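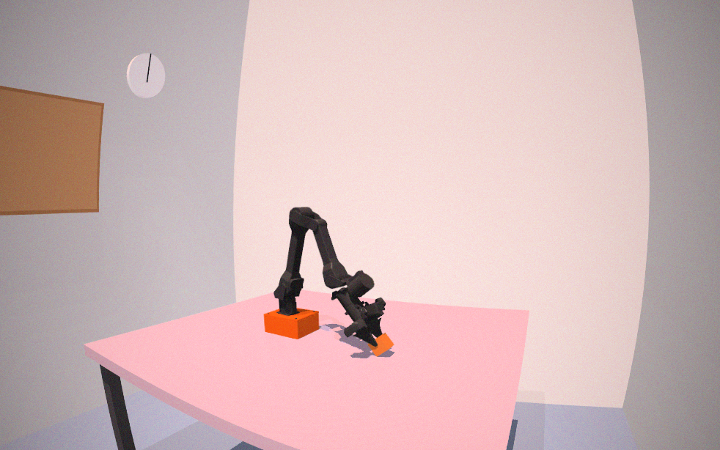 ## Rewi teleop demos: progress note, February

For: Turnatmont program office
From: Jasard robotics team, Clesberg

Quick one this month, long version comes with the budget sheet.

**Where we are**

- Cube pick demos in sim: 200 recorded, all by hand with the leader arm. Target for this phase is 1000. Behind, see below.
- Of the 200 we threw out 39. Mostly operator stopped too early, or the grasp closed on a corner and the cube squirted away.
- Two operators trained up. Third one would help a lot.
- Sim scene is frozen now. Pink table, orange base block, black arm, one small orange cube. No more changes to it without a note in the log, we lost most of a week to that in the fall.

**How a demo goes at the moment**

Operator holds the leader arm, the sim arm copies it joint by joint. Start from rest, come down over the cube, line up the fingers, close, lift, hold, let go of the pedal. Then reset and the cube gets a new spot and a new angle. The angle is the hard part. When the cube sits turned with a corner up, people want to come straight down on it, and the fingers hit at different times. Better to roll the wrist first, up high, then descend. We now tell new operators this before they touch anything and the reject rate has dropped, no proper numbers yet.

**What went wrong**

Lag. The link between the leader arm and the sim was dropping packets in the afternoons (shared network, we think). Operators overshoot, correct, overshoot again, and the policy learns the wobble. Moved to a direct cable. Feels much better. Those earlier wobbly demos are still in the set and we have to decide wether to keep them. I'd say drop them but it hurts the count.

Also the cube and the base are both orange. The base is a darker, stronger orange, but the first vision model still mixed them up when the arm's shadow fell between the two. Options:

1. recolor the cube (easy, but breaks the match with the recorded set)
2. vary colors at training time
3. leave it and see if more data fixes it

Going with 2 for now. The raw recordings store joint states so we can re-render the same demos with other colors, no need to redo them. That was a good call early on.

**First policy**

Trained on the kept demos only. It reaches the cube area most of the time, then hesitates. Grasp is poor. Expected at this size of dataset, not worried, but please don't show it to the board yet. Will rerun once we're past the halfway mark.

**Next**

- Keep recording, mornings mainly, both operators are sharper before lunch
- Short breaks built in, wrist strain came up twice and the leader arm is heavier than it looks
- Color variation in the render step
- Write down the accept/reject rules properly. Right now they live in a chat thread and the two operators dont agree on what a "clean lift" is
- Move to the real arm only after the sim policy can grasp. No date on that.

**Need from you**

- OK to spend the leftover travel line on operator hours. This is the main one, without it we won't reach 1000 by the end of the phase.
- A yes or no on the second leader arm. The quote we have runs out soon. With two, both operators can record at once, right now one sits and waits.
- Who gets the dataset afterwards? The Rewi agreement says "partners" and doesn't list them. We'd like it in writing before we hand over any files.

Recordings and the log are in the usual shared folder, newest at the top. Spend is on plan apart from the cable and a replacement pedal, both small.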